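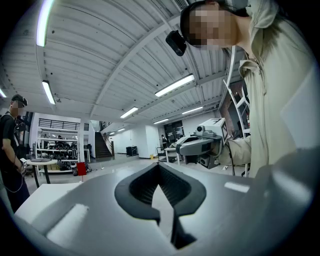
The Plustomeo Institute is looking for 62 people to serve as short-term observers for the municipal and regional council elections in Tivum this September. The work is unpaid, but travel, lodging and meals are covered. You will be part of a two-person team assigned to one district for nine days, including the day of the vote and the count that follows. There is no uniform for the training sessions, and a loose shirt like the light green one in the photo is fine. At polling stations, observers wear the vest and badge we issue.

## The mission

Tivum has 389 polling stations, and this is the first regional vote under the new election law. The law moves voter registration from the town halls to a single regional office and lets candidates run without a party. Our mission was invited by the regional electoral office and reports to no government. The final report is public and will be sent to all parties and independent candidates on the same day.

We sent 111 observers to the last vote. The number is lower this time because teams will cover fewer stations and stay longer at each one.

## What observers do

- Attend four days of training in Ulorwood before travel
- Meet local election officials, candidates and civic groups in the assigned district
- Watch the opening, voting and closing at assigned stations and fill out the standard forms
- Follow the count and the transfer of results to the district office, which may run through the night
- Take part in a half-day debriefing

Observers do not give advice to polling staff, settle disputes or talk to the press. Questions from reporters go to the head of mission, Davoud Mazandarani.

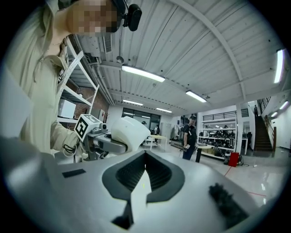
The training covers the election law, the forms, personal security and how to work with an interpreter. Attendance on all four days is required, including for people who have observed before. Anyone who misses a day will be replaced from the reserve list – we can't make exceptions to this.

## Who can apply

You must be at least 21 and hold a passport valid for six months past the end of the mission. You need good spoken and written English. You can't be a candidate, a party employee or a serving government official in any country, and you can't be registered to vote in Tivum.

Earlier observation work helps but is not required. We usually fill a third of the places with first-time observers, who are paired with someone experienced. Drivers and interpreters are hired separately under a different notice.

You should be able to stand for long periods and work a shift of 18 hours or more on the day of the vote. Some districts are reached by unpaved road, and lodging there is basic.

## How to apply

Send a résumé, a one-page letter and the names of two references to the mission office. In the letter, tell us which languages you speak and how well – please don't round up. Applications close at the end of July 2019. Interviews are held by phone and take 20 minutes.

Mahtab Vahidi handles applications and can answer questions on eligibility, insurance and travel. Mail can be sent to Plustomeo Institute, Mission Office, 1646 Tehrani Street, Ulorwood. Late applications go on the reserve list.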